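Cloth notes, April 2020

Continued from the March pages. Still the beige cloth from Festomel. It was washed three times before today, 35 minutes each, and ironed only after the first. I wanted to know if it keeps old creases when it is bunched on the counter and then laid flat again. Paula Costache thinks it does. I am not sure yet.
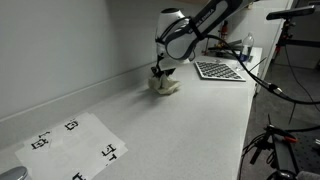 The Kendeo cloth, weight 115, gave sharper folds last month, but it was new and still stiff from the packet. For a fair comparison it must be washed as well – I will do this before the next entry.

Bunching on the bare counter is best. On the Matei mat the fabric sticks a little and the mound becomes too high. Please do not use the mat until we have discussed it.

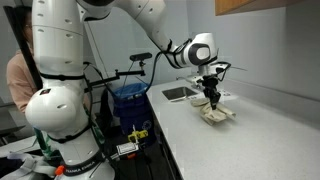 Ironing: medium heat, no steam, then 300 seconds flat before touching it again. I wrote a shorter time in the March pages, please correct it there.
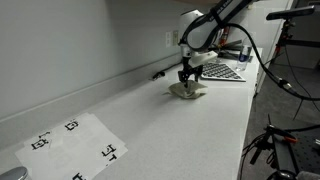
Beige cloth, bunched on the counter, one flap out to the left.

To do: wash Kendeo, ask Paula for the second iron, write the wash number on the hem in pencil.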